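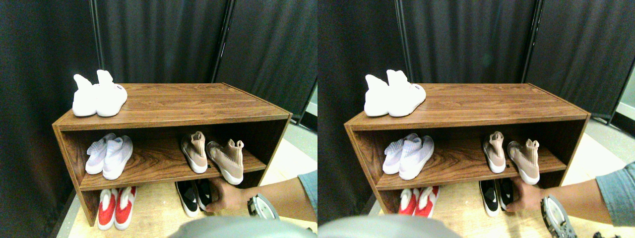 ## Terar Stereo Wrist Kit

A matched stereo pair and a wrist-mounted unit, sold together, for teams who want to teach a manipulator to put things away and have discovered how few of their training clips contain anything being put away.

We built the first Terar for our own shoe rack work at Curnum. Shoes seemed like an easy start. They are not, and we have 2,725 recorded episodes to prove it, a fair number of them featuring high-tops falling over with great dignity.

### What it does

The kit records one person doing an ordinary task with an ordinary hand. Left and right views are stored side by side in one file, so they can't drift apart in somebody's downloads folder. The wrist unit logs its own motion on the same clock. Our Bister software then turns each episode into a hand path that a policy can be trained on.

### The rack study

Benvinda Correia ran the tests behind most of the claims on this page, and she asked that we include the unflattering ones.

The task was to take a named pair from a low, two-compartment wooden rack and put it back where it came from. Dark curtains went up behind the rack to keep the office out of the background. They mostly do, though a strip of bright wall still gets in at the right, and the policy became rather fond of it until we started moving the rack between sessions.

We trained on three sizes of dataset and ran 127 trials with each on the same arm:

| Training episodes | Pair returned to the correct level |
|---|---|
| 243 | 31% |
| 1,100 | 58% |
| 2,725 | 79% |

The same 2,725 episodes with only the left view gave 62%. Nearly all of the difference came from the bottom level. Black sneakers tucked under a shelf are hard to judge from one view, and a policy that guesses the depth wrong tends to find the shelf edge first. Knit uppers on the middle level did better than we expected, red sneakers did fine, and white shoes on the top were close to solved at 243.

Things that did not help: more curtain, a longer training run, and the intern's theory about laces.

### In the box

- Stereo pair on a fixed bar, calibrated before shipping
- Wrist unit with three strap sizes
- Sync cable, plus a spare, as the first one will go missing
- Bister license for one workstation
- The full rack dataset, failures included and labeled

### Before you order

Long sleeves are fine. Very loose ones creep over the wrist unit and spoil the motion log. Parts of your own gear may show up in the near foreground of either view; Bister can mask a fixed region in each view separately, and you should set that mask before recording 11 hours of material. Ask us how we know.

The kit does not include an arm. It has been tested with the Sumampouw bench arm and should work with anything that accepts a Cartesian path. Driver notes are in the download section.

Orders placed now ship in January. Calibration is done by hand, one pair at a time, and Benvinda refuses to be hurried.

Page last updated 12 June 2020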